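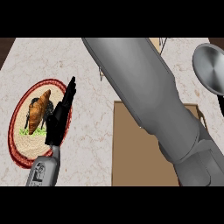 Figure 1. Cuisine simulée : le croissant sur le set de table rond, le carton ouvert et les deux bras.

Accueil | Projets | Rapports | Encadrants | Contact

jeudi 14 mars 2024
Par Reiko Sugawara

Règles de bonne pratique pour la manipulation d'aliments en simulation
Rapport de projet, encadrante : Bouchra Berrada

1. Objet du travail

Mon projet consistait à écrire un règlement court pour les essais du banc virtuel Wetell. Avant janvier, chaque étudiant travaillait avec ses propres habitudes. Un essai pouvait être noté « réussi » par une personne et « échoué » par une autre, avec le même enregistrement sous les yeux. Mme Berrada m'a demandé de proposer des règles que tout le monde peut appliquer sans l'appeler.

J'ai commencé par lire les textes sur la sécurité des robots industriels et collaboratifs, en particulier ISO 10218 et ISO/TS 15066. Ces documents parlent de machines réelles à proximité de personnes réelles, donc on ne peut pas les copier pour une cuisine calculée par ordinateur. J'ai gardé surtout leur manière de procéder : on décrit d'abord la tâche, ensuite les dangers, et seulement après les limites.

2. Données examinées

La salle Benkirane conserve 3 592 essais sur son serveur. J'ai retiré ceux dont le journal était incomplet ou qui venaient d'une ancienne version du moteur, et il est resté 1 243 essais. Je les ai relus avec l'outil Indstead, qui affiche les contacts et les efforts image par image. Cette lecture a demandé environ 70 heures, beaucoup plus que je n'avais prévu dans mon calendrier.

3. Les règles proposées

R1. La tâche est écrite avant l'essai, en une seule phrase, avec l'objet, le point de départ et le point d'arrivée. « Ranger la table » n'est pas une tâche acceptable. « Prendre le croissant sur le set et le déposer dans le carton » est acceptable.

R2. Les deux bras ne partagent pas la même zone sans priorité déclarée. Dans une scène comme celle de la figure 1, la main noire est au bord du set pendant que le grand segment gris passe au-dessus du carton. Il faut donc écrire quel bras attend et à quel endroit il attend.

R3. Le contact avec un support (set, plan de travail, paroi du carton) est enregistré même si l'objet n'est pas tombé. Une main qui recouvre le bord du set à l'image ne le touche pas forcément, et on doit consulter le journal des contacts avant de conclure.

R4. La force de serrage sur un aliment a une limite propre à cet aliment. Nos modèles sont rigides et un croissant simulé ne s'écrase pas : un programme peut serrer trop fort pendant des mois sans que l'on s'en aperçoive. La limite est vérifiée dans le journal, jamais à l'œil.

R5. Un essai est arrêté après 2 000 pas de calcul. S'il n'est pas fini, il est noté « non terminé », et cette note est différente de « échoué ».

R6. On ne supprime pas les mauvais essais. On peut les exclure d'une analyse, à condition d'écrire le motif et son nom.

4. Discussion avec les utilisateurs

J'ai présenté une première version au groupe Zellance, qui utilise le même banc pour la vaisselle. La règle R2 a été la plus discutée. Deux étudiants la trouvaient trop lente, parce qu'un bras en attente perd du temps de calcul. Nous avons convenu que la priorité peut changer pendant l'essai - à condition que ce changement soit écrit dans le fichier de tâche.

La question de la vue a été posée aussi. Avec un seul point de vue, un bras peut masquer une bonne partie du carton, et l'annotateur devine ce qui se passe derrière. J'ai ajouté une recommandation, qui n'est pas encore une règle : pour noter un dépôt dans le carton, on utilise une deuxième vue ou bien la position de l'objet donnée par le moteur.

5. Limites

Je n'ai pas pu tester le règlement sur un robot physique. La règle R4 en particulier devra être revue, car les valeurs que nous utilisons viennent du modèle et d'aucune mesure. Je n'ai pas traité non plus l'hygiène, qui est pourtant un sujet obligatoire dès que l'aliment est vrai.

Il reste une difficulté de vocabulaire. Les mots « prise », « saisie » et « contact » sont employés l'un pour l'autre dans les anciens essais. J'ai mis un petit glossaire en annexe A - Mme Berrada l'a corrigé, et je la remercie aussi pour sa relecture de mon français. Le modèle de fichier de tâche se trouve en annexe B.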